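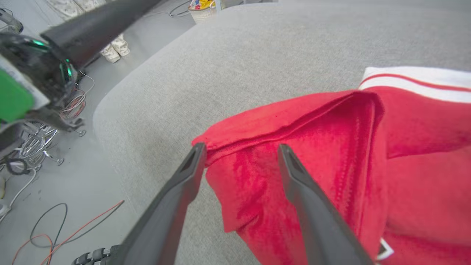 The bus left Drernulow at five in the morning with the heater going and half the team asleep before the second set of lights. It was February and the pass had only been open again for a day. The coach sat up front with the driver and a thermos and didn't turn around until Workitz, where she told us we had ten minutes and that anyone buying a doughnut would be running it off.

I bought a doughnut. I was the thirteenth name on a list of thirteen, and on the indoor circuit that meant I ran whatever was left over after the good ones had picked. That day it was the 2000, a distance most meets don't bother with. I'd done the 600 all winter and had come fifth, fifth, seventh and fifth.

"It's only ten laps," the coach had said when she gave it to me.

The fieldhouse at Mudgway was built for curling and you could still feel the cold coming up through the floor. They'd laid the track around the outside wall, with a bend at the far end so tight that everybody leaned. Our bags went under the stands. My dad had driven over on his own because he couldn't get the morning off and then did. He was eating a sandwich by the doors and he lifted it at me.

I warmed up in the hallway with a girl from Gredareck who was also in the 2000. She wore mismatched socks and had tape on one knee. She asked what I'd run before and I said I hadn't. She said she had run it twice and hated it both times.

"Where does it get bad?" I asked.

"Lap six," she said. "You've still got four to go and you can do the math."

They called us just after eleven. There were nine of us on the curved line, which was too many for it, and I took the outside so I wouldn't get an elbow. The starter had a cough. He got as far as raising his arm, lowered it, coughed, and raised it again.

I went out last. I hadn't planned to, but the others went hard for the first bend and I had nowhere to put my feet. By the second lap I was a few strides off the back and breathing fine. By the fourth there was a girl in green coming back to me, so I went by her, and then another one on the next straight. The coach was standing at the tight bend with her watch and all she said was "Yes" each time I came around.

Lap six was bad. My throat tasted like pennies and my left calf had gone hard from the leaning. I looked at the lap board and did the math, exactly as I'd been told I would. The girl from Gredareck was in front of me with her ponytail going side to side, and I decided to watch that and leave the board alone.

We stayed like that through seven and eight. On the ninth she drifted wide at the bend and I could have gone inside. I thought about it for too long. Then the bell rang and she was already moving, and I chased her the whole last lap and got as far as her shoulder. She beat me by a step. We were third and fourth.

I sat down on the floor where it was cold, and that felt good. She sat down too.

"Still hate it," she said.

"Yeah."

My dad came over with my jacket and the other half of the sandwich. He asked whether ten laps was always that long and I told him I'd only done it once. The coach walked up, writing on the back of her hand because she'd lost her paper.

"You could have had her on the inside," she said.

"I know."

"There's another one in two weeks, at Workitz. Flatter bends." She clicked the pen shut. "Do you want the 600 or this?"

The girls' relay was lining up and somebody was yelling for a missing baton. I ate some of the sandwich first. It was egg.

"This," I said, and she wrote that on her hand as well.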